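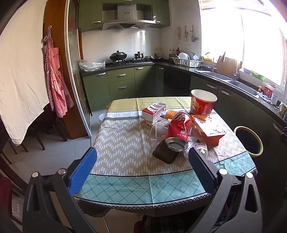 Coke can on its side, part on the coaster.

Jan 27, 2021 – battery drain, Stolero handsets

Picked up the standby problem again. The Semple build from December still loses charge overnight on the 16 GB handsets and holds up fine on the 32s. Same radio, same cell, same modem firmware. Until today I had been blaming the modem.

Setup: two 16 GB units and one 32, all wiped, all on the Bronlow SIMs, Wi-Fi off, Bluetooth off, screen off. Meter on the battery rail of each, logging every 200 ms. Left them on the bench without touching them for the whole run.

First unit recorded 832 wakeups between midnight and six. Second unit was close enough that I won't bother writing it down. The 32 recorded 51. Most of those line up with network paging and I have no complaint about them.

Pulled the wakelock dump from the first unit. Nearly all of the extra wakeups belong to the storage trim job. It asks for a free-space margin, doesn't get it, backs off, then sets another alarm. On the larger handset the margin is met on the first pass and the job goes away until the next day. The back-off is meant to double each time. It doesn't, as the counter is held in memory and the process gets killed between attempts, so every attempt behaves like the first one.

Chutima Wattanapong (Brellstead side) confirmed the margin is a fixed value in their configuration and was never scaled for the smaller part. She is checking whether it can be overridden from our overlay or whether it needs a new drop from them. I would prefer the overlay. A new drop means carrier re-approval.

Tried in the meantime:

– Margin halved by hand on unit one. Trim completes first pass. Wakeups over a one-hour window in line with the 32.
– Margin left alone on unit two, counter written to disk. Back-off doubles as it should. Job still never completes, but it stops being a nuisance.
– Both changes together: not run yet. Meter on unit two dropped its USB connection and I lost the log.

Standby current with the job idle is a bit better than the December figure on both units. I don't trust that comparison. The December readings were taken through the old shunt and nobody wrote down its calibration. Do not quote it in the summary.

Separate item: unit two reports 33 per cent remaining and then shuts down. Cell voltage at that point is well under where the gauge thinks it is. Could be a worn cell, could be the gauge profile. Swapped the cell with the spare and put it on charge. Keep this out of the trim ticket – it will only confuse the triage people.

To do:

Repeat the overnight run with both changes on unit one, stock on unit two.
Replace the USB lead on the second meter and label the old one.
Ask Brellstead whether any other job uses the same margin value. The log rotation code looks similar.
Recalibrate the shunt and write the figure inside the cover of this book.

Dumps are in the shared folder under Semple, standby.

2 comments
0 shares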